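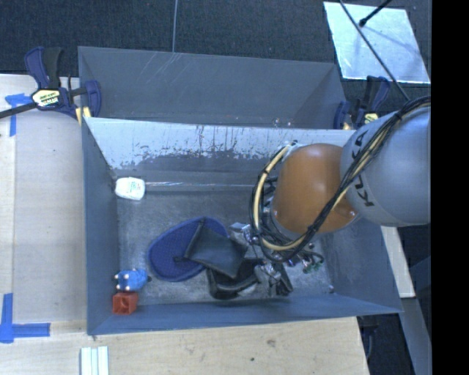 KUKA arm over the grey bin, bench two.

Search posts and people

Peltholm Robotics Bench

1/ We've rewritten our bin picking rules at Peltholm. Posting the main ones in case other small labs want to borrow them.

2/ Bins get clamped before the arm is powered. Bar clamps at the sides, checked by hand at the start of every shift.

3/ Positions are marked on the table in blue tape. If the bin has moved off its marks, stop and reset it. Don't correct it in software.

4/ Cables and hoses tied back along the arm, with enough slack for full wrist rotation. The Govier checklist has 74 items and this is the one people skip.

5/ Mixed items only. Soft, hard, small, awkward. A bin full of cubes tells you very little.

6/ Three failed grasps on the same item and the run is paused. Write down which item.

7/ Hands stay out of the bin until the arm is parked and the key is out. Same wording as the Virton site.

8/ Full text is on the Čierny page, section 88. Comments open until the end of April.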